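## 4. What audiences did with the program note

We came to the question of program notes by a slightly roundabout road. Our first plan had been to study how people talk about a play on the way home, and in the early interviews so many of them brought up the folded sheet they'd been handed at the door (some fondly, some with real irritation) that we began to feel we were asking about the wrong thing. This section sets out what we learned once we turned toward the sheet itself, and we hope the reader will forgive us for staying with such a small piece of paper for several pages.

### 4.1 The production and its two notes

*Flurnis* is a play for four actors with very little plot in the usual sense. Three sisters and a lodger wait out a flood in the upper room of a house, and the audience has to work out for itself, mostly from who sits next to whom, what happened in that house before the water came. It toured to three venues, the Playhouse at Skerkcombe, the old chapel at Overgaard, and the arts center in Dadgate, for 17 performances between them. The total audience was nearly 3000, which was a good deal more than the company had dared to hope for in March.

The company kindly agreed to print two versions of the program. The long version carried a full page by the director on the history of the play, the meaning of the flood, and the relationships among the sisters. The short version carried a note of exactly 100 words that named the setting and the length of the show and otherwise left people alone. Each performance used one version only, so that neighbors comparing sheets at intermission wouldn't notice a difference and start to wonder about it.
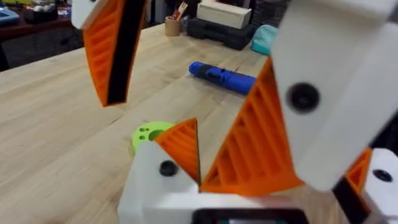
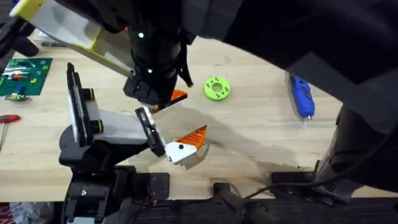
*Figure 3. Light wooden tabletop, seen from close above (first view) and with both arms in the picture (second view).*

### 4.2 Response cards

Everyone who attended was offered a card on the way out, with four open questions and a generous amount of blank space. We received 394 cards that were complete enough to use. That's a modest share of the house, and we would ask the reader to keep it in mind throughout, as people who stop to fill in a card in a crowded lobby are probably people who have something they want to say.

The first question simply asked, "What was the play about?" Readers of the long note tended to answer in the director's own vocabulary. Words such as "inheritance" and "reckoning," which nobody speaks on stage, turned up again and again on their cards, sometimes in the same order in which they had been printed. Readers of the short note wrote more varied answers and, to our pleasure, longer ones. Several took the lodger for a fourth sibling, and one person at Overgaard built a very persuasive case that the whole flood was a story the youngest sister was telling.

The second question asked whether anything had been confusing, and our expectations were rather upset by it. We had assumed that the short note would leave more people lost. It did, but the same people often went on to say that they had enjoyed being lost, or had enjoyed the moment of catching up. Confusion among readers of the long note was less common and a good deal crosser in tone. A typical card from Dadgate complained that the play "didn't match the explanation," as though the page had made a promise and the actors had failed to keep it.

### 4.3 When the note was read

We also asked people when they had read the program. Most said before the lights went down, a fair number said at intermission, and a small and rather lovable group said they always save it for the bus. This last group deserves more attention than we could give it. Their answers looked like those of the short-note readers whichever version they'd been handed, and it seems to us that a long note taken home may do very little harm and perhaps some good.

We should add one caution about the venues. The chapel at Overgaard is dim, the type was small, and many people there told us cheerfully that they hadn't been able to read a word. We kept their cards in the analysis but marked them separately, and the comparison of the two versions in Section 5 is given both with and without them.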